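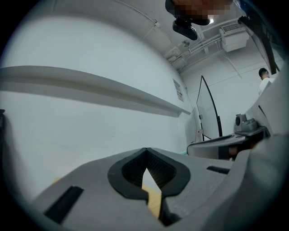

## Skestach hand-held gripper, rev 41

Gray plastic body with a matte, lightly textured surface. Black rubber jaw pad at center, thick rim, finely ribbed recess. Curved gray fingers with smooth faces. Built in the Tiltex shared workshop by Anju Tomar and Devendra Gautam; body files by Brijesh Rajput.

### Specifications

| Item | Value |
|---|---|
| Jaw opening | up to 200 mm |
| Body length | 274 mm |
| Body fasteners | M3, 32 per unit |
| Pad mounting | press fit, no adhesive |
| Actuation | manual trigger, spring return |

### Fit and assembly

- Print the body halves with the slots facing up. Supports inside the slots are hard to remove cleanly.
- Seat the pad before closing the body. It will not go in afterward.
- Tighten the fasteners by hand, working outward from the pad.
- Fingers are handed. The left one is marked L inside the root.

The pad from rev 40 does not fit. Its rim is thinner and it walks out of the pocket under side load. Moussa fingers fit both revisions, but need the longer pivot pin - order it separately.

### Availability

Sold as a printed kit or as files only. Kits ship without the camera mount. Members of the Claltthorpe workshop can collect from Rajkumari Yadav on Thursdays.

Page last revised Sep 29, 2022. Pivot pin note added by Neelam Jaiswal.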